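Peltar Robotics Shop — Good Practice Working Group
Minutes of the April meeting, Salwood building
Start 2:00 p.m.

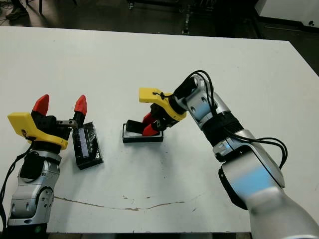 Two-arm table, right gripper at the tray.

1. Minutes of the last meeting

Approved with one fix. The spare parts cabinet is the one by the loading door.

2. Where the rulebook stands

The draft is up to 29 rules, and the group went through 14 of them before the break, a record for us! There was a lot of good feeling in the room about how much shorter the wording has become. Rule 3 used to run most of a page and now reads: "Hands stay off the table while the arms are enabled." Everyone liked it. The Camacho team asked whether "table" covers the space between the two arm bases, and it does. The words "and the space between the bases" go in.

3. Standing distance

Long talk on this one. The draft says anyone not running the session stays behind the floor line. The Drostance line already works this way and their operators spoke up for it warmly — they find it much easier to concentrate with a clear edge to the work area. The Camacho team would like an exception for the person resetting objects between runs. Agreed that the resetter may cross the line once the operator has paused both arms and said "clear" out loud, and that the operator waits to hear "clear" back before starting up again. Adopted.

4. Cables

The group is keen to get this right before the next pair of arms goes in. Cables that run on the outside of an arm need enough slack for the full reach of every joint, and they should never be able to drop between a gripper and the table. Proposed check: move each arm slowly through its whole range at the start of a shift while a second person watches the loops. One member timed it at nearly 5 minutes for both arms, which seemed very fair for what you get. Adopted for a trial run, to be looked at again next meeting.

Open question: ties near the wrist. Some people snip the tails flush, some leave them long so they can be found and cut off quickly. No decision. Both sides will bring a sample arm set up their way (this should be fun).

5. Gripper fingertips

Red pads stay as the shop standard. People like how well they show against a white top, both by eye and on camera. Pads get looked over before each session, and a worn pad is swapped along with its partner, so that the 2 on a gripper always match. The draft had "replace as needed," and the group was happy to see that phrase go.

Printed housings: if there's a crack anywhere in the shell, the gripper comes out of use. Tape is no longer an accepted repair.

6. Objects on the table

Any item on the table should be on the session sheet, including things waiting their turn off to one side. Wrapped items need a line saying what is inside the wrapping. The Drostance people already do this and offered to share their sheet, which was gladly taken up.

Shiny wrapping came up again. It gives the cameras trouble, and a few members wanted it banned. Others felt strongly that real parts arrive in shiny wrapping and the arms had better learn to deal with it. The second view carried the room. Shiny items are allowed and get marked "S" on the sheet.

7. Table tops

Scuffs and specks are fine. Long marks should be noted on the table card with a sketch, and anybody who can feel an edge with a fingernail reports it the same day. There was a side talk about paint versus replacement tops, held over until we have prices.

8. Actions

Rules 3 and 7 reworded and posted on the Salwood board — Peltar office
Floor line repainted, wider this time — Salwood building crew
Drostance session sheet sent to all teams — Drostance
Cable check trial, notes kept on each shift — all teams
Two sample arms for the wrist tie question — Camacho and Drostance
Prices for table tops — Peltar office

9. Any other business

The Camacho team invited everyone to come watch their tray work after the meeting, and most of the group stayed on for it. Request for better coffee noted.

Next meeting same room, remaining rules from 15 on. Please read them ahead of time and bring your comments in writing.

Closed 3:40 p.m.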